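Re: [cell-users] Right arm stops with overload during cap sorting
Date: Tuesday, May 14, 2024

Hello all,

thank you for the quick answer to my report. I put my replies between your lines.

> Are you sure that it is the gripper which trips, and not the shoulder?
> We had shoulder trips in December at Girkdale and the log
> showed the wrong joint name.

Yes, I am quite sure. I read the current of each joint separately. The shoulder stays quiet the whole time, and the gripper current climbs until the driver switches off. Then the fingers lose their force and the arm stays where it is, with the hat or without it. In the log it is always error 451.

> Does it happen with one arm alone, or only when both arms hold
> the same piece?

Both cases, but not equally often. From 16 stops, all except two came while both arms had the same hat.
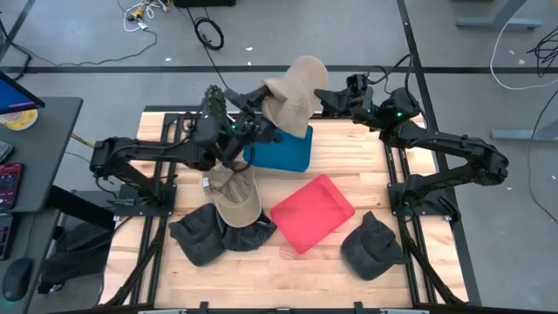 My suspicion is that the two arms pull against each other. Each side has its own position controller, and neither knows about the force of the other. With a stiff cap this is not so bad. A soft hat like the tan one, lifted over the blue bin with a gripper on each side, gives no clear resistance until the fabric is tight, and then the current jumps in one step. I also noticed that the small green light on the arm stays green after the trip. This I find a safety matter. A colleague at our Vestholm site reached in to take the hat because he saw green, and the arm moved when the driver came back by itself. He was not hurt, but please do not trust this light. Use the stop button first.

> And the single-arm stops? Same place in the motion?

Yes, both at the lowering into the big bin. I think the fingers or the brim touch the rim and the arm continues to push down.

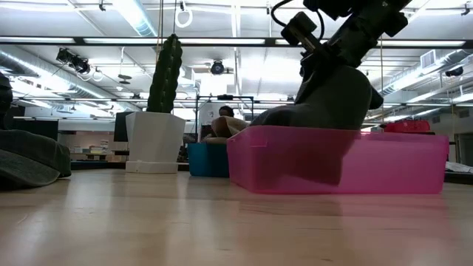 Right half of the table, dark gray cap partly lowered into the pink bin.

What I have changed until now:

I lowered the current limit of the gripper, so it opens early and does not trip. It drops more hats, but I prefer this.

I switched off the automatic restart of the driver. Now somebody must confirm by hand.

I have not changed the height of the approach above the bin. If someone has a good value for soft pieces, I would be thankful.

The Zarnmont driver manual says nothing about what the light means after a fault. I wrote to Olszewski, from whom we bought the drivers, and wait for an answer. When it comes I will forward it to the list.

Best regards from Vestholm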